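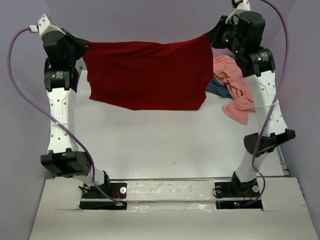

4. Changes to Work at the Folding Station

4.1 Tasks before and after

Before the pilot, towels and napkins reached the folding tables at Dokerdale in mixed carts. A worker pulled a piece from the cart, found two corners, shook it out, checked it on both sides and folded it to the customer's pattern. In interviews, workers treated this as one action. The shift log had a single code for it, and pay grades did the same.

The two-arm station split that action up. The arms lift a cloth by two corners and hold it open, and a person decides whether it goes on to folding, back to washing, or into the rag bin. Figure 2 shows the holding step. The cloth is stretched between the two grippers, with the lower edge left to hang. Other cloths lie on the tabletop behind.

Figure 2. A red cloth held by its upper corners between the two arms at the folding station.

The holding step matters for inspection. When folding by hand, workers looked at a piece while it was moving, and several said they found stains and thin spots by touch as much as by sight. At the station they look at a piece that hangs still and is out of their hands. Muthoni Kombo, who had folded at Dokerdale for most of her working life, described the difference this way: "I see the stains fine. What I miss is the weight. A towel that is going thin feels wrong before it looks wrong." Four of the workers we interviewed raised the same point without being asked.

Small differences in how a cloth hangs also became part of the job. If the grippers take hold slightly inside a corner, the lower edge does not hang level, and the fold comes out crooked unless someone corrects it. Workers began to judge the hang before they judged the fabric. The written procedure from Zanham, the integrator, did not mention this check. It was added to the wall sheet in November at the request of the early shift.

4.2 Pace and waiting

We timed 971 pieces over the observation period, by hand and at the station. For plain napkins, an experienced worker was faster than the station throughout. For bath sheets the gap was smaller, and late in a shift it closed. We do not report a combined rate, as the mix of pieces changed too much from cart to cart for one number to mean much.

Workers talked less about speed than about waiting. At the tables, a person who needed a moment took it between pieces. At the station the pauses come when the arms are reaching for a corner, and they are too short to use. "You can't do anything with it, you just stand there," one worker told us. Others used the time to sort the next pile by color or size, a job that used to belong to the cart crew. The cart crew noticed, and the two groups had to agree on who would do it. The supervisor, Radosław Cieślak, learned of the arrangement some time after it was in place.

Failed grips were the other source of waiting. When a gripper closed on a double layer or missed the corner, the worker could either let the arms try again or stop them and set the cloth by hand. The procedure called for two tries before a stop. In practice, newer workers followed the rule and experienced workers stopped the arms after the first miss - sometimes before it, when they could tell from the pile that the grip would not hold.

4.3 Skill and pay

The station was assigned at first to new hires, on the assumption that it needed less training than the tables. This was reversed within the pilot. Experienced folders were better at the accept or reject decision and much better at laying out the pile so that corners could be found. Management had not counted either as a skill, and neither appears in the grade descriptions used at Dokerdale or at its sister plant, Brondby.

Workers' views on this were mixed. Some liked the station because it spared their wrists and shoulders. Others said they were being asked to teach the layout of the pile to people who would later be paid the same as they were. Ms. Kombo asked that pile layout be written into the senior grade. The request was still open when our visits ended.

Rotation helped. After the change to shorter turns at the station, complaints about standing still dropped, and almost all of the folding staff had worked there at least once. Mr. Cieślak told us he would keep the rotation even if the station were removed - the tables had gained from it too. We return to the question of grades in Section 5, where Dokerdale is compared with the Ardeleanu site.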